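Sharing the Housework Fairly: Tips for Couples and Families

22 May 2019

In many homes both adults have a paid job, but one of them, most often the woman, still does the bigger part of the cooking and cleaning. In our home in Draltton it was the same for many years. These are the tips which helped us to make it more equal.

Write down every task for two weeks. Put also the small ones, like buying soap or remembering the dentist. Our list had 80 lines, and I was doing almost 60 of them.

Give the whole task to one person. If your husband cooks on that evening, he also decides the meal, checks the fridge and wipes the stove. If you must tell him each step, the work is still yours.

Do not correct too much. Towels can be folded in three or in four, and they dry your hands the same.

Teach sons and daughters the same things. A child of eight can set the table, and a child of 12 can run the washing machine. Boys should learn to sew a button, and girls should learn to change a fuse with an adult near.

Put the tools where everybody can reach them. We moved the cleaning cloths from the high shelf to a low drawer, and the screwdrivers also live there now. Write on the drawer what is inside.

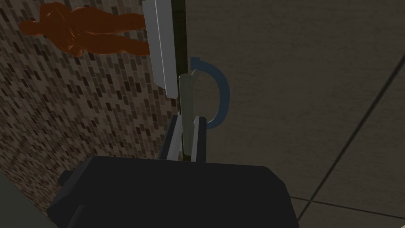 Two gripper fingers with a slender green cylinder between them.

Change the tasks every month. In May I have the bathroom and the bills, and in the next month I give them away. The tasks which all of us hate, such as the oven, we divide in two halves.

Count the free time too. If one person sits down at seven and the other at ten, the list is not fair yet, even when it has the same number of lines on both sides. Look at it again together after 18 days and move one or two tasks to the other side.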